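손에 드는 그리퍼를 직접 만든다는 것: 공유 작업실의 한 제작자와 나눈 이야기

그리퍼 본체는 작업실 공용 선반의 맨 아래 칸에 보관되어 있었다. 이름은 풀레테오(Fuleteo). 로봇 팔에 달지 않고 사람이 손잡이를 쥐고 쓰는 2지 그리퍼로, 손가락 뒤쪽에 광각 카메라가 붙는다. 제작자는 이름을 싣지 않는 조건으로 인터뷰에 응했다. 낮에는 계측 장비 회사에서 펌웨어를 다루고, 저녁에는 룬데일(Lundale) 공유 작업실에서 이 장치를 만든다. 대화는 저녁 8시쯤 시작해 작업실 문을 닫을 때까지 이어졌다.

설계의 출발점을 묻자 그는 손가락부터 꺼냈다.

"처음 두 버전은 딱딱한 손가락이었습니다. PLA로 뽑아서 고무 시트를 붙였는데, 둥근 물체를 잡으면 접촉이 선 하나로만 생깁니다. 힘을 더 주면 물체가 앞으로 튀어나가고요. 세 번째부터 안쪽에 리브가 들어간 쐐기 구조로 바꿨습니다. 누르면 끝이 물체 쪽으로 감깁니다."

쐐기는 TPU로 출력한다. 경도는 95A이고, 리브 간격은 여러 번 고쳤다. 간격이 넓으면 손가락이 한쪽으로 꺾이고, 좁으면 구조 전체가 굳어서 바꾼 의미가 없어진다. 지금 쓰는 간격은 5밀리미터다.

"5밀리에서 멈춘 건 계산 결과가 아닙니다. 4는 제 프린터에서 리브끼리 실이 엉겨 붙었고 6은 옆으로 비틀렸습니다. 유한요소 해석도 돌려 봤는데 출력물의 층 접착 상태를 반영할 방법이 없어서 참고만 했습니다."

색은 작업실에 남아 있던 필라멘트를 따라 마젠타가 되었다. 흰색 마운트 플레이트는 PETG다. 처음에는 플레이트까지 TPU로 한 번에 출력했으나, 체결부가 눌려 나사가 풀리는 문제가 있었다. 지금은 부품을 나누어 볼트로 조인다. 출력물에 바로 나사를 내지 않고 황동 인서트를 열로 박아 넣는다고 했다.

"인서트는 천천히 넣어야 합니다. 인두 온도를 올려서 한 번에 누르면 플라스틱이 밑으로 밀려나서 구멍 바닥이 막힙니다. 저는 3분의 2쯤 넣고 인두를 뗀 다음에 평평한 금속판으로 마저 누릅니다."

안쪽 접촉면에는 짙은 회색 띠를 붙인다. 재질은 여러 차례 바뀌었다. 실리콘 시트는 마찰이 좋았지만 먼지가 붙으면 성능이 급격히 떨어졌고, 미끄럼 방지 테이프는 물체 표면에 흠집을 냈다. 켈름이라는 별명이 붙은 중간 시제품에서는 띠가 통째로 떨어져 나온 적도 있다. 현재 버전은 얇은 고무 띠를 양면 접착으로 고정하고, 떨어지면 바로 갈아 끼운다.

시험은 자기 책상에서 한다. 별도의 시험대를 만들 생각도 했지만 그만두었다고 했다.

"깨끗한 시험대에서는 다 잘 됩니다. 일상 물건이 섞여 있는 곳에서 써 봐야 문제가 나옵니다. 마우스 같은 게 의외로 까다롭습니다. 낮고, 옆면이 안쪽으로 말려 있고, 바닥이 잘 미끄러집니다. 한쪽 손가락이 먼저 닿으면 잡히기 전에 밀려갑니다."
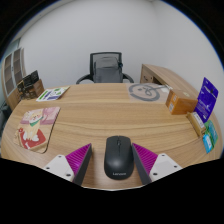 "그래서 접근할 때 양쪽 간격을 맞추는 게 중요한데, 광각 렌즈를 통해 보면 이 간격이 실제와 다르게 느껴집니다. 가장자리로 갈수록 직선이 휘니까요. 보정하지 않은 영상으로 손가락 끝 위치를 읽으면 오차가 생깁니다. 중심부만 쓰면 덜하지만 그러면 넓은 렌즈를 단 이유가 없어집니다."

보정은 체커보드로 한다. 어안 모델을 쓰며, 보드를 화면 모서리까지 밀어 넣은 영상이 충분해야 계수가 안정된다. 그는 보정용으로 100장을 찍고, 흔들린 것은 버린다. 처음에는 가운데에서만 찍어서 바깥쪽 계수가 엉뚱하게 나왔다. 재투영 오차의 평균값은 좋았기 때문에 원인을 찾는 데 한 주가 걸렸다.

"평균만 봤던 게 실수입니다. 지금은 반경별로 나눠서 봅니다. 가장자리 오차가 따로 튀면 다시 찍습니다."

손가락 개폐량은 엔코더로 읽는다. 제어 보드는 중고 부품 상점 옐럼(Jelham)에서 구한 것으로, 기록 버퍼가 512바이트에 불과하다. 영상과 시각을 맞추려면 샘플마다 타임스탬프를 붙여야 하는데, 그렇게 하면 버퍼가 금방 찬다. 해결책은 단순했다. 첫 샘플에만 절대 시각을 쓰고 나머지는 차이값으로 저장한다.

"보드를 바꾸면 끝나는 문제인데, 커넥터 배치를 다시 하기 싫었습니다. 하우징도 다시 뽑아야 하고요."

전송 쪽에서도 시간을 썼다. 기록은 작업실의 작은 서버로 올리는데, 세션을 연달아 올리면 503 응답이 돌아왔다. 무선 신호를 의심해 안테나 위치를 두 번 옮겼으나 원인은 서버 쪽 프록시의 동시 연결 제한이었다. 지금은 로컬에 저장한 뒤 한 번에 하나씩 올리고, 실패하면 간격을 늘려 다시 시도한다.

손잡이는 아직 마음에 들지 않는다고 했다. 트리거를 당기면 링크가 양쪽 손가락을 대칭으로 움직이는데, 링크 핀의 유격이 손가락 끝에서 크게 증폭된다. 핀 구멍을 리머로 다듬어 유격은 줄었지만 마찰이 늘었다. 베어링을 넣으면 손잡이 폭이 커져서 오래 쥐기 어렵다.

"무게중심도 앞에 있습니다. 카메라와 플레이트가 다 앞쪽이라서요. 배터리를 뒤로 보내면 균형은 맞는데 케이블이 손목을 지나갑니다. 케이블은 결국 끊어지는 데가 정해져 있습니다. 커넥터 바로 뒤입니다."

설계 파일 공개 여부를 물었다. 그는 코르데스타니(Kordestani)라는 저장소 이름으로 손가락과 플레이트 도면을 정리하는 중이라고 답했다. 손잡이는 링크 구조를 확정한 다음에 올릴 예정이다. 조립 문서에는 출력 방향을 반드시 적겠다고 했다. 쐐기를 세워서 출력하면 리브 뿌리에서 층이 갈라지므로 옆으로 눕혀야 한다.

다음 버전에서 바꿀 항목도 적어 두었다. 손가락 끝을 더 얇게 만들어 책상에 붙은 납작한 물체 밑으로 들어가게 하는 것, 접촉면 띠를 접착 대신 홈에 끼우는 것, 트리거에 복귀 스프링을 하나 더 다는 것이다. 첫 번째 항목은 이미 출력해 보았다.

"끝 두께를 1밀리 아래로 내리면 노즐 한 줄 폭으로 벽이 나옵니다. 쓸 수는 있는데 몇 번 눌러 보면 끝이 말립니다. 12월 전까지는 지금 두께로 가고, 그다음에 노즐을 바꿔서 다시 해 볼 생각입니다."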